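Chapter 3
Living with the River: Why People Stay on Flood Plains

Stand on the bridge at Plimholm in late summer and it is hard to picture the water doing any harm. Children wade across it. Cows drink from it. Yet in March the same river can fill the whole valley floor, and the people who live there know it perfectly well. They have built there anyway, and so did their grandparents!

Why do they stay? It's one of the best questions in the study of natural hazards, and this chapter is all about it. Chapter 2 looked at how floods form. Now we turn to the people in the path of the water, and to the choices they make (or find made for them) long before any rain falls.

Start with the land itself. Each flood leaves behind a thin layer of silt, and silt grows wonderful crops. A flat valley is also easy to build on, easy to plow and easy to cross with a road or a railroad. Bistitz, the market town we will follow through this chapter, grew up on a flood plain for exactly these reasons. It had 3564 residents at the last count, and most of them live within a short walk of the river.

Then there is the matter of money. Homes on low ground often cost less, so families with small incomes end up with the greatest risk and the least savings to recover with. Geographers call this vulnerability, a word you will meet again and again. Two houses can stand in the same depth of water and have completely different stories afterward. One family has insurance and a cousin with a spare room. The other has neither, and loses a month's wages as well.

Daily life matters too, and I find this the most fascinating part. Ask people in Bistitz about the river and they soon drift on to the school, the bus, the Saturday-style market that now runs all week, the neighbor who sells eggs from her porch. 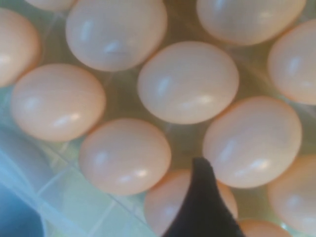 Ties like these are hard to put on a map, but they pull strongly. When the nearby village of Brultano was offered new plots 200 feet higher up the hillside, only some households took them. Others raised their floors, moved their fuse boxes up the wall and stayed put. Both were sensible answers to the same hazard.

As you read, keep 2 terms apart: hazard, the event that could do harm, and risk, the chance of that harm reaching people and the things they depend on. Section 3.1 begins with the Bistitz flood map, so have a pencil ready.

Comments

manninen_geo: Used this with my ninth graders and the two-houses paragraph kept them arguing until the bell. Thank you!

riverrat: Is there a bigger version of the Bistitz map anywhere? Mine prints too small to read the contour lines.

KT: We moved uphill after our second flood and I still miss the old street. Glad to see that side of it in a textbook.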